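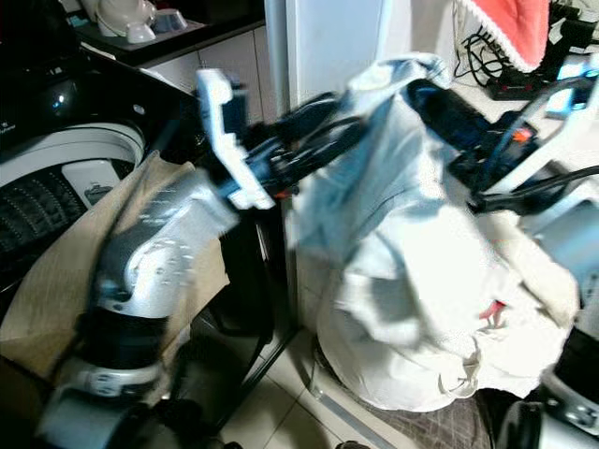

Section 4. Recording Demonstrations: Laundry Loading Task

4.1 Purpose

This section covers setting up the two-arm station, recording demonstrations for the laundry loading task, and checking the recordings before they are passed to policy training. It applies to the Trarnell controller with the Onent recording software. Installation of the arms and the emergency stop circuit is covered in Section 2. Joint calibration is covered in Section 3 and must be complete before you start.

The task is defined as follows. Starting from a container of mixed garments beside a top-loading washing machine with the lid open, the two arms take garments out of the container and place them in the drum. The washing machine is not run during recording. Lid closing and button pressing are separate tasks with their own task codes (Section 6).

The procedure was written by Narendra Awasthi and revised in August after the second round of training runs. Labels described in 4.6 replace those in the earlier revision.

4.2 Before you start

You will need:

Two calibrated arms with parallel grippers
Head camera and both wrist cameras, connected and time-synced
Operator console with both leader arms
Laundry container, soft-sided
Garment set B
Recording disk with space for the full session

CAUTION: Unplug the washing machine, or switch it off at the outlet, before any person reaches into the drum to reset the garments. If a display light must stay on for visual consistency between sessions, use the machine's child lock and keep the water supply closed.

CAUTION: Keep hands and loose clothing out of the workspace while the arms are enabled. The fabric hides the gripper fingers, and the operator may not see that a finger is about to close.

4.3 Preparing the station

1. Position the washing machine so that the full drum opening is visible to the head camera with both arms in the ready pose. Open the lid fully.

2. Place the laundry container on the floor on the right side of the workspace. The right arm must be able to reach the bottom of the container without exceeding the elbow limit.

3. Load the container with garments from set B. Drop them in one at a time. Do not fold them and do not arrange them by color or size.

4. Route the wrist cables so that they have slack through the full range of motion. Move each wrist by hand from the container to the drum with the arms in free-drive mode. A cable that goes tight at any point must be rerouted before recording.

5. Leave background items where they are. The training set is meant to include ordinary household clutter. Remove an item only if an arm can strike it.

6. Start the Onent recorder and confirm that all three camera views update. If a view is frozen, restart that camera's service from the Devices page. Do not unplug the camera while the arms are enabled.

7. Enable the arms and send both to the ready pose.

Note: Exposure is locked at the start of a session. If the room light changes by a large amount, for example when blinds are opened, end the session and start a new one. Do not unlock exposure in mid-session.

4.4 Recording an episode

One episode runs from the ready pose to the release of the last garment over the drum. Use the following sequence.

1. Press Record on the console and wait for the tone.

2. Bring the right gripper to the container and push the fingers into the fabric. Approach at an angle. A vertical approach tends to press the pile down without catching an edge.

3. Close the gripper and lift slowly. Watch the right wrist view for a second garment caught in the same grasp.

4. Bring the left gripper in and take hold of the garment on the washing machine side. Heavy items such as denim should be held by both grippers before any sideways movement. Light items may be passed across or carried by one arm.
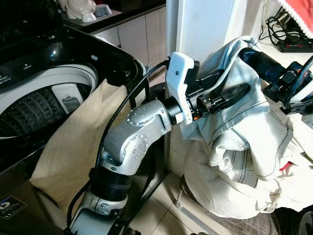
Figure 4-2. Denim at the grippers, with light-colored laundry heaped below.

5. Move the garment over the drum opening. Keep the lowest part of the fabric above the rim where possible. If a leg or sleeve drags, continue at reduced speed.

6. Lower the garment and open the gripper. Move the wrist back along the path it came in on, so that the fingers do not hook the fabric and pull it out again.

7. Repeat steps 2 to 6 until the container is empty or the episode timer ends.

8. Return both arms to the ready pose and press Stop.

Note: Do not discard an episode because of a failed grasp. If the garment slips, reopen the gripper and try again while recording continues. Recovery motions are wanted in the training set (see 4.5).

Note: Garments dropped on the floor may be picked up by the arms if they are within reach. If they are not, finish the episode with the remaining garments and mark it Partial.

If a person has to enter the workspace, press Stop first, then disable the arms. An episode with a human hand in any camera view is rejected by the import script.

4.5 Why recoveries are kept

In the first training round, operators removed every episode that contained a missed grasp. The resulting policy moved well from the ready pose to the container but had no useful response once a grasp failed. It would carry a closed, empty gripper to the drum and open it there.

For the second round, Kathleen Mac Mathúna kept the failed grasps and added a segment label at the start of each retry. The set held 482 episodes, of which 122 contained at least one labeled recovery. The network and the training schedule were left unchanged at 2000 steps per evaluation interval. The policy trained on this set checked the wrist view after lifting and went back to the container after most misses. It still performed poorly on denim, where one gripper often let go before the other had a firm hold.

Two points follow for the operator:

Do not stage failures. Deliberate misses look different from natural ones in the joint data, and a policy can learn to produce them.

Do not rush a retry. Open the gripper fully, back out until the fingers are clear of the fabric, then approach again from a different angle.

The comparison was made at one station with one garment set. Treat it as guidance for recording practice – it does not establish how the policy will behave with another washing machine or another container.

4.6 Labeling

Labels are added in the Review page after the session. Each episode takes one outcome label and any number of segment labels.

Outcome labels:
Complete – all garments in the drum
Partial – at least one garment in the drum, at least one elsewhere
None – no garment in the drum

Segment labels:
REACH – from leaving the ready pose to first contact with fabric
GRASP – from first contact to lift
TRANSFER – both grippers on the same garment
PLACE – from crossing the drum rim to release
RECOVER – from a detected miss to the next first contact

Place segment boundaries using the wrist views. The head view is not reliable for first contact, particularly when the fingers are buried in the container.
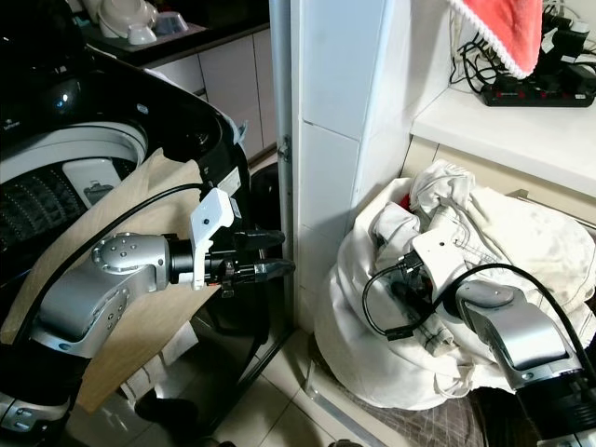

Where the two arms are in different phases, label them on separate tracks. A left arm that is open and holding position while the right arm works in the container takes no label of its own. Leave the track blank until it starts to move toward the garment, then begin TRANSFER when its fingers close.

Save labels before changing episodes. The Review page does not prompt for unsaved work in the current release.

4.7 Resetting between episodes

1. Confirm that recording has stopped and that the arms are disabled. The status light on the console must be steady.

2. Take all garments out of the drum. Check the wall of the drum near the lint filter, where small items catch.

3. Return the garments to the container in a new order.

4. Shift the container a short distance from its last position. It should remain inside the reach of the right arm.

5. Check both sets of gripper fingers for threads and lint. Clear them with a dry brush.

6. Enable the arms and return to 4.4, step 1.

After every 10 episodes, run the quick joint check described in 3.5. A wrist that has been pulled by a snagged garment can drift enough to spoil the rest of the session, and the drift is hard to see in the video.

4.8 Common faults

Gripper closes but reports no object: The fabric is thinner than the detection threshold. Lower the threshold on the Gripper page and note the new value in the session log.

Arm stops while lifting: The load limit was reached, usually with the garment still trapped under others. Lower the arm, open the gripper and take a smaller hold.

Wrist view dark during grasp: Normal when the camera is against the fabric. No action needed unless it stays dark after lifting.

Episodes missing after import: Check the import log for rejected files. Dropped frames and unsynced clocks are the usual causes. Files with dropped frames cannot be repaired.

Send session logs with unresolved faults to Eamon Mulcahy at the Brernenow lab, with the episode number and controller version in the subject line.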